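Search this site
Type to search

6th August
By the Grajales press office

Grajales opens its robot workshop to the public for a day of hands-on demonstrations

MOSTITZ — Grajales welcomed 137 visitors to its Mostitz workshop for the company's first open day, giving families, students and local repair shops a close look at how robots are being taught to handle cables, plugs and small electronic boxes.

The doors opened at nine in the morning and the last guests left well after the planned closing time. Most of them had never stood near a working robot arm before, and the crowd around the main bench hardly thinned out all day!

Grajales builds and trains robots for test benches, the places where electronic equipment is plugged in, checked, unplugged and sent on its way. It is fiddly work. Cables bend, twist and spring back, and a connector that goes in easily one time may catch the next. People deal with all of this without thinking. For a robot it is one of the harder jobs in the building, and the Mostitz team chose it as the centerpiece of the day for exactly that reason.

The demonstrations ran on Borno, the company's training program for cable handling, which started in February. Under Borno, an operator first guides the arms through a task by hand, many times over. The recordings are then used to train the robot to try the task by itself. The team has recorded 1000 guided runs so far, and visitors were shown several of them on a large screen next to the bench, including a few where the plug went flying off the table (these got the biggest laughs of the morning).

For the live sessions, the arms worked on a dark gray electronic box with leads on both sides: a short connector on the left, and on the right a gray audio plug with its cable running off to a coil on the bench. One finger of the gripper rested on top of the box while a black, two-pronged tip came in from the other side at the connector.
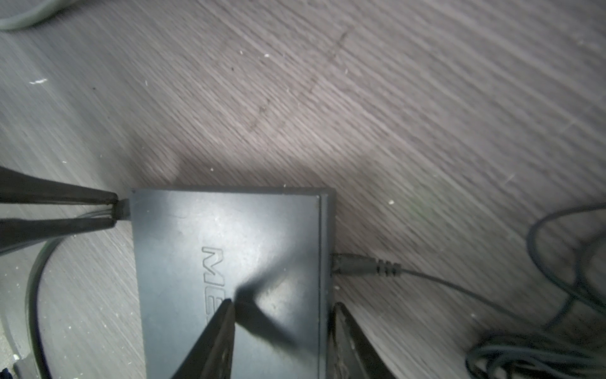
One visitor wrote in the guest book that she had expected the robot to be fast and was much more impressed by how careful it was, adding that she would never again complain about the tangle behind her own stereo. Others asked how hard the grippers can squeeze, whether the arms get tired of a job the way people do, and what happens when a cable is not where it was the last time.

That last question led to one of the best moments of the afternoon. The operators invited children to move the practice cables between runs, and the robot had to find them again. In 61 of the 87 tries made over the day, it picked up the cable without help. The rest were stopped by an operator and started over, and every one of them was saved for further training. The children were delighted to hear that their trickiest layouts would be kept.

Visitors could also take the controls themselves. A second pair of arms, set up by partner firm Metia, let guests guide the grippers through a simple practice task, picking up a loose plug and laying it in a tray. It looks easy from a few steps back — it is not! The line for this station stretched out into the yard for much of the afternoon, and several people went around twice.

Metia, which supplies the hand controls used in the Borno program, also held two short talks on how the controls are made. Both were full, and the second ran long because of questions from a group of technical school students who wanted to know how the operators feel contact through the handles.

Grajales plans to repeat the open day next year, with more time at the hands-on station and a quieter room for the talks. Before then, the Mostitz workshop will offer small group visits for schools and training centers. Groups will see the guided recording sessions as they happen and will be able to speak with the operators at the bench. Visits are free but must be booked ahead through the Grajales press office, and younger children need to come with an adult.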